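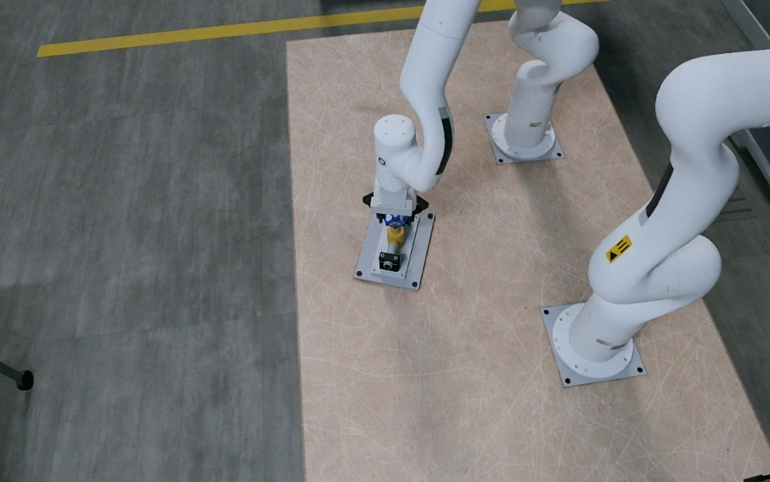 *Two-arm cell in sim, first arm down at the blue handle*

**stunel_fan**
OK, planner people, I need your eyes. I'm running both arms in Breren and the first one keeps taking the scenic route to the blue handle. Elbow swings way out, wrist spins nearly all the way around, then it comes down fine. Three runs, three different paths! Planner seed is 1129, timeout is 27 seconds, second arm is parked off to the right with its end out of frame.

**ikeck_dev**
Random sampling will do that. Did you turn on path shortcutting? I run it at 356 iterations and most of the silly loops go away.

**stunel_fan**
It's on, but at the default. Will bump it tonight.

**gantry_mouse**
I'd leave the smoother alone tbh. You're sending it a pose goal, right? So IK hands back whatever elbow config it likes and the planner has to get there. Pick the joint solution closest to your start state and send that. Smoothing a bad goal gives you a smooth bad goal.

**ikeck_dev**
Disagree, I've seen ugly paths with joint goals too, especially with a second arm in the collision world. How big is your padding on the parked one? Those mounting plates look pretty close together.

**stunel_fan**
Uh. Padding is whatever Trindade exported. Let me look.

**gantry_mouse**
Also, a fixed seed with three different paths is weird. Are you planning in parallel threads? First one to finish wins, so the seed won't save you.

**stunel_fan**
Yep, parallel (oops). Went single thread and now it's the same path every time, still ugly but at least I can debug it. Trying the joint goal next, then the padding.

**ikeck_dev**
Post the config when you do, I still say it's the padding.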